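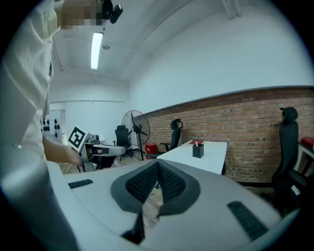
Bristell's old office floor opens its doors on Sunday

The upstairs office on Alva Street is nearly ready, and it looks great! Neter, the small group that runs the building, has spent most of February turning it into a shared workroom that anyone in Bristell can use for a morning, an afternoon or a whole day.

The best surprise is how much of the old character made it through. The brick wall at the back is still bare and red-brown, the plank floor is a lovely mix of gray, brown and tan, and the light fixture on the white ceiling gives plenty of light for reading. The whole room is 400 square feet, small enough to feel friendly.

Furniture has been kept simple. A plain white table has a spot in front of the brick, with a red hardcover book and a square pen holder on top, and there are black office chairs to pull up wherever you like.
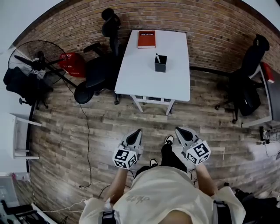
The chairs are on wheels, so moving over to chat with a neighbor or back to the desk by the wall takes no effort at all. A pedestal fan will be a blessing once summer comes (anyone who worked up there last July will remember!), and a red crate is handy for odds and ends.

Money for the work came from the Pratness fair last fall, which brought in $1,644. Of that, $333 went to the floor, and another $200 is set aside for shelves.

Doors open at 10 a.m. on Sunday, with coffee downstairs. Come up, try a chair and tell the group what else you'd like to see in there. Day passes will be sold at the front desk from noon.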